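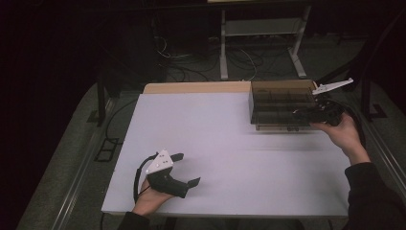

Kurnel Sets December Release for "Salazar 2"

FOR IMMEDIATE RELEASE -- 4 July 2018

Kurnel Pictures will release "Salazar 2," the sequel to its science fiction adventure "Salazar," in theaters in December. Wimetti Releasing will distribute the film in the United States and Canada and plans to open it on 2,000 screens.

Diệp Đặng returns as director and co-writer. Consuelo Manríquez again plays Captain Inés Salazar, a cargo pilot who left the fleet at the end of the first film and has been hauling ice between mining stations ever since. The new story picks up ten years later, when a distress call from her old ship brings her back to a planet the fleet says it never visited.

"The first movie ended with a door closing, and I wanted to start this one on the other side of it," Đặng said. "Inés is older and more tired, and she doesn't much like being asked for favors. Consuelo and I talked about that before there was a script."

Manríquez said she agreed to return after reading an early outline. "I had one question, and it was whether the Flurkix was coming back," she said. "I didn't want to do it without him."

The Flurkix, the six-legged stowaway from the first film, is again performed on set by a team of puppeteers, with computer effects used for the wide shots. The character has been given a larger part in the sequel and, for the first time, a voice. Kurnel will name the voice actor at a later date.

Principal photography is finished and the film is now in editing. The running time has not been set. The sequel has not yet been rated.

A first trailer will play in theaters this fall and go online the same day. A short teaser, made up of footage from the opening scene on the ice hauler, is on the Kurnel website now.

Wimetti will also bring the original "Salazar" back to theaters for one week ahead of the new release. The reissue will be the theatrical cut, followed by a short scene that was left out in 2D showings the first time around. Participating theaters and showtimes will be listed on the Wimetti website when tickets go on sale.

Members of the press who would like stills, cast biographies or interview time with Đặng or Manríquez should write to the Kurnel publicity office and give the name of their outlet and their deadline. Interview requests for the puppetry team are being handled separately and will open after the trailer is out.

About Kurnel Pictures

Kurnel Pictures is an independent film company that develops and produces science fiction and fantasy features. "Salazar 2" is its first sequel.

###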